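Chapter 7
Protective Stops and Recovery in Shared Workcells

Topics in this chapter
7.1 What a protective stop is
7.2 Case: the Brukdale cell
7.3 Reading the controller log
7.4 Shared zones and handover
7.5 Recovery procedures
7.6 Exercises

Before you start

You should be able to read a joint position table, tell joint space from tool space, and explain the difference between payload and tool mass. If you skipped Chapter 6, read at least Section 6.3 on tool center points. The case below depends on it.

7.1 What a protective stop is

A robot controller can halt an arm for several reasons. The operator may press the emergency stop button. A door switch or light curtain may open. The controller may also find that the motion it measures doesn't agree with the motion it commanded. The last case is called a protective stop, and it is the main subject of this chapter.

A protective stop is triggered by a limit. Typical limits are joint torque, tool force, joint speed, and position error. The controller compares each measured value with its limit on every cycle, and if a value goes over, it brings the arm to rest and holds it. Power to the joints may stay on. An emergency stop, in contrast, ends with drive power removed and the brakes applied, and it must be reset by hand at the button before the arm can be powered again.

The two are often confused in fault reports. "The robot e-stopped" is written when no button was pressed. Such a report sends the maintenance technician to the wrong circuit. In this book, a stop is named by its source: operator, safeguard, or controller.

Two arms on one table add a difficulty. Each arm usually has its own controller, its own safety settings, and its own pendant. Unless the stop circuits are wired together, a stop on one arm has no effect on the other. The moving arm continues its program and treats the space where the stopped arm stands as free.
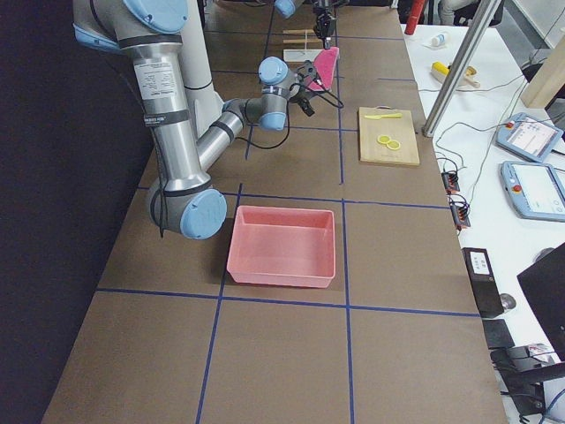 Does clearing a protective stop on the pendant also clear its cause?

Clearing the message only tells the controller that the operator has seen it. If the arm is still pressed against an object, or if the payload setting is still wrong, the same limit will be passed again as soon as motion resumes. The cause has to be found and removed first.

7.2 Case: the Brukdale cell

The Brukdale cell was a two-arm tabletop cell built by the integrator Jimura for light kitchen-goods handling. The arms faced each other across a shared table. Grippers were supplied by Dosteck. The table was divided into squares, and each arm was assigned certain squares in the program. A middle row was shared. Access to it was controlled by a software flag: an arm set the flag before entering and cleared it after leaving.

The cell ran for 626 cycles without a stop after commissioning. In October the gripper on arm A was replaced with a heavier model. The new tool center point was entered. The new tool mass was not, and the controller kept the value for the old gripper.

From that point the controller's gravity compensation for arm A was wrong. The error was small when the arm was folded and larger when it was extended. Over the next 21 cycles arm A stopped three times, always at full reach over the shared row. The message each time was a torque limit on joint 2. The operators cleared the message and pressed continue.

On the third stop, the recovery routine was used. This routine returned arm A to its home position and, as its first instruction, cleared the shared-row flag. Arm B was waiting on that flag. It entered the row while arm A was still there, and the two grippers met at low speed. Arm B then made a protective stop of its own. No one was inside the reach of either arm. One gripper finger was bent, and a cable clip on the forearm of arm A was broken.

The inquiry by the consulting office Benjelloun listed the faults in this order:

Fault 1. Tool mass not updated after a gripper change.
Fault 2. Repeated stops at the same pose cleared without being logged as a pattern.
Fault 3. Shared-row flag cleared before the arm had left the row.
Fault 4. No hardware link between the two stop circuits.

Fault 1 started the sequence, but it did not cause the contact. With Fault 3 corrected, the cell would have kept stopping at full reach and arm B would have kept waiting. Fault 4 did not start anything either. Its effect was to remove the last barrier.

Note that the flag was cleared correctly in the normal program, where the instruction came after the exit move. The recovery routine had been written later and tested only with arm A outside the shared row. Recovery code is run rarely, and it is run when the state of the cell is least certain. It needs test cases of its own, including a start from every zone the arm may occupy.

7.3 Reading the controller log

The controller at Brukdale kept the last 2,000 events in a ring buffer. When the buffer was full, the oldest event was overwritten. Gripper open and close signals were stored as events, so the buffer filled quickly, and by the time the log was exported the first of the three stops had been lost. It was recovered from the shift sheet.

Export the log before restarting the cell. Record the following with it: the joint positions at the stop, the active tool and payload settings, the state of all shared flags, and the line of the program being executed. Photograph the pendant screen if the message can't be exported.

Table 7.1 gives the log entries for the second and third stops. Work through them with the fault list beside you, and mark the entry at which arm B received permission to move.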